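Section 4. Preparing the Handeck Disassembly Cell

4.1 Loading a desktop unit

This procedure applies to the two-arm Handeck cell supplied by Wonov. It shall be carried out by a trained operator with both arms in Hold.

1. Check that the work table is free of loose screws from the previous unit.

2. Lay the tower on its side on the table, with the open side of the case facing up. Remove the side panel first if it is still fitted.

3. Confirm that the unit has been disconnected from outside power. Do not open the power supply.

4. Move any power cables that stand higher than the case wall down into the case - the gripper fingers can catch on them.
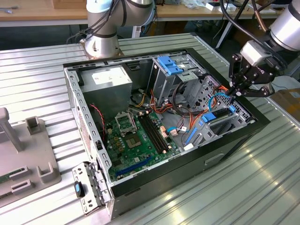
5. Select Teach on the pendant and choose the arm to be moved. Only one arm may be released at a time.

6. Guide the gripper to the approach point above the drive bays. Store the point, then return the arm to Hold.

7. Enter the unit number and run program 128 at the lowest speed setting.

CAUTION: Keep hands outside the case whenever an arm is released. An arm in Teach may sink slightly under its own weight.

NOTE: If error 2217 appears, the stored point is out of reach. Move the case closer to the arm and repeat steps 5 and 6.

4.2 Routine care

Wipe the gripper fingers with a dry cloth at the end of each shift. Check the cables along both arms for wear, and check that the base bolts are tight. Faults are to be reported to Illia Mykhailiuk, Idstead site, before the cell is used again.

Revised 2021-12-21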